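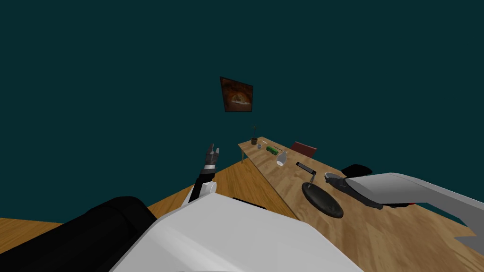

Pues yo llevo media vida limpiando la mesa con vinagre y ahí sigue, de pie y sin quejarse, nos escribe un lector en respuesta a la entrega anterior, y añade que tanta cera y tanto aceite le parecen ganas de complicarle la tarde a la gente.

Le damos la razón en lo segundo. En lo primero, le pedimos que pase la yema de los dedos por la zona donde desayuna y luego por la esquina donde no se sienta nadie. Si las dos se notan igual, que nos mande la receta de su vinagre y cerramos la sección.

Mesas de madera: lo que se puede arreglar un domingo y lo que conviene tapar con un frutero

Antes de nada: qué lleva encima

Casi todos los desastres con mesas empiezan por aplicar un producto estupendo sobre el acabado equivocado. Hay tres familias, con todas las mezclas que se le hayan ocurrido al dueño anterior: barniz, aceite y cera. Para distinguirlas, ponga una gota de agua en un sitio discreto y vaya a hacerse un café. Si al volver sigue redonda y orgullosa, casi seguro es barniz, o un aceite recién puesto. Si se ha aplastado y ha dejado una sombra más oscura, la madera está pidiendo aceite desde hace tiempo. La cera se reconoce con la uña: rasque en la cara de abajo y verá salir una virutita blanda.

La cara de abajo es, por cierto, el mejor laboratorio de la casa. Todo lo que viene a continuación se prueba primero ahí. Sí, hay que tumbarse en el suelo. Aproveche para despegar los chicles.

Cercos blancos

El cerco blanco es humedad atrapada en el acabado, normalmente cortesía de una taza. Da mucho miedo y suele tener arreglo. Paño de algodón seco y doblado, plancha tibia sin vapor, pasadas de pocos segundos, mirar, repetir. Sin vapor. Lo ponemos otra vez porque siempre hay quien plancha con vapor: sin vapor.

Si el cerco se resiste, unte un poco de vaselina, déjela 12 horas y retírela con un trapo limpio. La mayonesa, que circula mucho por las sobremesas, hace más o menos lo mismo y además huele a mayonesa. En la nevera está mejor.

Cercos negros

Aquí la cosa cambia. El negro aparece cuando el agua ha llegado a la madera y ha encontrado taninos y algo de hierro: una maceta, una lata, el pie de una lámpara. El roble y el castaño son especialmente rencorosos. La plancha no hará nada. Hay que quitar el acabado de la zona, aplicar ácido oxálico disuelto según diga el envase, con guantes, gafas y la ventana abierta, aclarar bien y dejar secar varios días. Después se lija y se vuelve a dar el acabado.

La alternativa es el frutero. Lleva siglos dando buen resultado, sobre todo si uno se acuerda de poner fruta.

Arañazos

Los finos, los del gato o los de la hebilla de la mochila, se disimulan con la media nuez de toda la vida. Se frota en el sentido de la veta, se espera un rato y se abrillanta con un paño. Oscurece el arañazo y poco más, que es cuanto se le puede pedir a una nuez. Si en casa hay alguien con alergia a los frutos secos, use una cera en barra del color de la madera.

Los hondos se rellenan. La cera dura en barra se funde con una espátula caliente, se deja caer gota a gota, se enrasa con el canto de una tarjeta caducada y se pule. Elija siempre el tono un punto más oscuro: un relleno claro sobre madera oscura se ve desde el rellano, mientras que al revés pasa por nudo. Para los que ni se notan al tacto ni se ven de frente, lo más económico es cambiar la bombilla.

Abolladuras

Cuando la fibra está hundida y no cortada, se puede levantar. Unas gotas de agua en el hueco, un trapo húmedo encima y la punta de la plancha caliente sobre el trapo. La madera se hincha y vuelve más o menos a su sitio. Funciona en madera maciza sin barnizar o con aceite. En chapa, ni lo intente: el calor ablanda la cola y donde había una abolladura tendrá una burbuja. Y sobre barniz, lo mismo que dijimos antes, pero en feo, porque acaba de fabricarse un cerco blanco. Vuelva dos apartados más arriba.

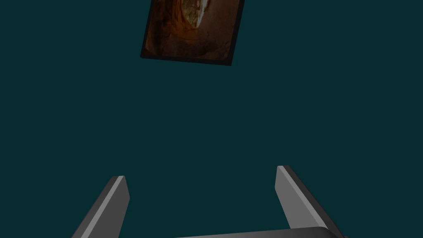 Clilomard, cooperativa de vecinos. Equipo de Taller y Remiendos

Renovar el aceite sin renunciar al fin de semana

Una mesa aceitada pide una mano de repaso de vez en cuando. Los manuales dicen dos veces al año. En el taller la damos cuando alguien se apoya y dice «uy, qué áspera», sistema que nos ha funcionado siempre.

Lo primero es limpiar. Agua templada con unas gotas de jabón neutro, bayeta muy escurrida y un paño seco detrás. El vinagre de nuestro lector, diluido, no arruina una mesa en una tarde, pero con los años va apagando el aceite y la cera, y la mesa se queda con ese aspecto de haber dormido mal.

Deje secar hasta el día siguiente. Luego lije a mano con grano 400, siempre siguiendo la veta y con un taco plano. El dedo no es un taco, aunque lo parezca: aprieta más en el centro y deja surcos que solo se ven después de aceitar, cuando ya se han recogido los bártulos. Aspire el polvo y pase un trapo apenas humedecido.

Para una mesa de comedor corriente, con 200 mililitros de aceite va sobrado. Nosotros gastamos Urnell mate porque es el que quedó en el armario cuando cerró la ferretería de la esquina, y cuando se acabe ya discutiremos. Échelo en el trapo, extienda una capa fina, espere lo que indique la etiqueta y retire todo lo que la madera no se haya bebido. Todo. La mesa pegajosa, esa a la que se le quedan adheridas las servilletas y algún codo, es una mesa a la que le dieron demasiado y no se lo quitaron. Si ya la tiene así, frote con un poco más del mismo aceite para ablandar la capa vieja y seque enseguida con trapos limpios. Puede que haga falta repetir.

Trabaje con la habitación a 18 grados o más. En noviembre, con la calefacción por estrenar y la ventana abierta para que se vaya el olor, el aceite tarda una eternidad y toda la familia acaba cenando de pie en la cocina.

Aviso serio, sin bromas: los trapos empapados en aceite secante pueden arder solos si se dejan arrugados o amontonados. Extiéndalos al aire libre, bien abiertos y en una sola capa, hasta que estén rígidos, o métalos en un recipiente metálico con agua y tapa. A la bolsa de la basura, hechos una pelota, jamás.

La mesa que cojea

Antes de culpar a la mesa, gírela. Si ahora cojea de otra pata, el torcido es el suelo, y a ese no se le puede dar la vuelta. Una lámina de corcho pegada bajo la pata que corresponda lo resuelve. El cartón doblado también, hasta la primera fregona.

Si la culpa es de la mesa, revise los tornillos de las patas antes de sacar la sierra. La mitad de las cojeras que llegan al taller se curan con una llave que su dueño tenía en el cajón de los cubiertos. Serrar una pata para igualarla con las demás es una afición muy absorbente; hay mesas de centro que empezaron siendo de comedor.

Cuando el tornillo gira en vacío, el agujero se ha comido. Meta un par de palillos untados en cola blanca, córtelos a ras, deje secar toda la noche y vuelva a atornillar despacio y a mano. El taladro, en este punto, solo sirve para estar otra vez igual en una semana.

Sol, radiadores y manteles

La madera cambia de color con la luz. Unas se oscurecen, otras palidecen, y todas dejan un rectángulo perfecto debajo del camino de mesa que regaló la suegra. Mueva los objetos de vez en cuando y quite el mantel algún rato. Si el rectángulo ya existe, destape y tenga paciencia; en unos meses se va igualando, aunque rara vez del todo.

Lejos del radiador. Un tablero macizo se encoge y se ensancha a lo ancho con las estaciones, y si por un lado recibe calor seco y por el otro no, se comba. Las grietas finas que se abren en invierno y se cierran en primavera no se rellenan: en cuanto la madera vuelva a hincharse, la masilla saltará o empujará. Déjelas vivir.

Los manteles de hule merecen mención aparte. Protegen de todo menos de sí mismos, y si se dejan meses encima de un barniz, el plástico puede acabar pegándose. Ponga debajo un muletón de algodón y levántelo alguna vez, aunque sea para encontrar las migas.

Preguntas que nos dejan en el buzón

¿Sirve el aceite de oliva? Para la ensalada. En la mesa no seca nunca y con el tiempo se enrancia.

¿Y los aerosoles de quitar el polvo? Muchos llevan silicona. Brillan mucho el primer día y luego, cuando quiera barnizar, el barniz se abrirá en cráteres como si la mesa tuviera varicela.

¿Puedo lijar una mesa chapada? Puede. Una vez, flojito, y sabiendo que debajo del dibujo bonito hay muy poca cosa. Si de pronto aparece un color distinto, pare, respire y vaya buscando el frutero.

Los posavasos de corcho que sobraron de la última feria siguen en la caja junto a la puerta del taller. Llévese los que quiera.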